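Pale Tops, Strong Light 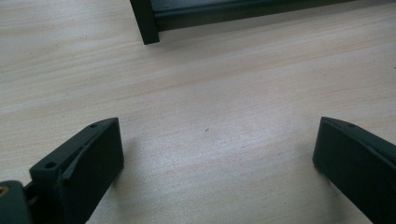

Pale wood grain under bright light, with a dark object toward the back of the tabletop.

Light wood shows its grain best at the margins of a highlight. Where the light is strongest the surface turns nearly white and the streaks fade; toward the left, the color is warmer and the figure easier to read.

Nisha Saxena, who finishes tabletops at Stelell, checks each one twice – once under the shop lamps, once by a window. She sands to 400 grit and stops. Alfredo Bañez prefers a dark accessory on a pale top, set at a slight angle to the grain.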